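Hevano H2 Hand-held Gripper Pair
Demonstration recording equipment for two-handed manipulation

The Hevano H2 is a pair of hand-held grippers for recording manipulation examples without a robot in the loop. The operator works directly on the object with one unit in each hand. Jaw opening, unit pose and the head camera stream are written to a single episode file on a common clock. The file can be used for policy training on any two-arm platform with parallel jaws.

Supplied as a matched pair, left and right. Units from different pairs must not be mixed, as the jaw calibration is stored per pair.

Specification
Mass per unit: 400 g
Episode storage: 134 episodes before offload is required
Jaw calibration: 13 points, factory set
Charge time from empty: 19 minutes to working level
Operating position: seated or standing

Recording soft goods
Garments need more episodes than rigid parts, and the start state should vary. Lay the item down in a different position and with different creases for each episode. Use a plain cloth on the table and keep it the same throughout a session. Background activity may be left as it is; a model trained only against a blank wall transfers poorly to an occupied room.

Begin each episode with both jaws open and end it with both jaws clear of the item. Episodes in which the garment leaves the table are to be marked as failed and kept.

Gripper work on a green cloth, seen from head height:
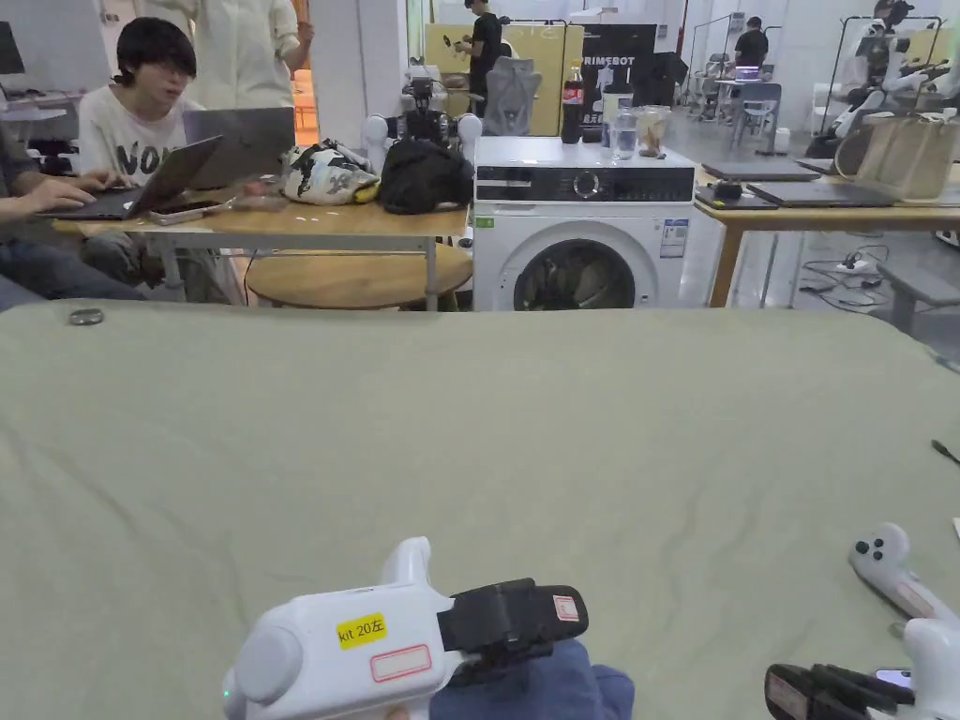
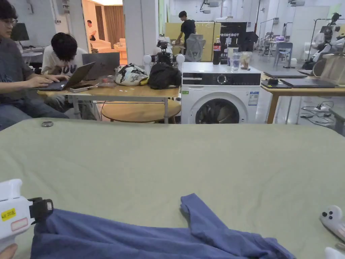
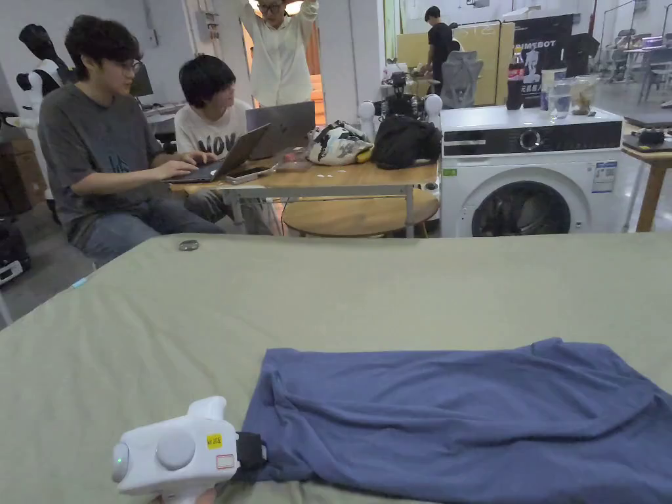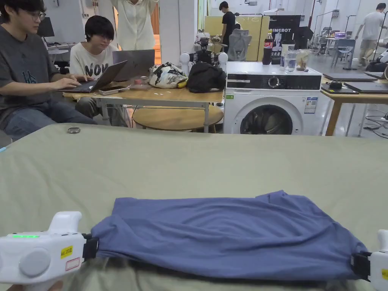
Episodes are reviewed in the Varorville desktop software, supplied with each pair. The reviewer can trim the start and end, split a long episode and attach a text label. Trimming does not alter the original file. Export is by session or by label.

Supplied in the case
Left and right unit, charging lead, head strap, two spare jaw pads, calibration block, printed guide.

Not supplied
Head camera, recording computer, table covering.

Servicing
Jaw pads are a user-replaceable part. Recalibration is carried out at the Zernau workshop; both units must be returned together. Bookings for April are open. Contact Safta Ursu for servicing and Guilan Zhong for questions on file format.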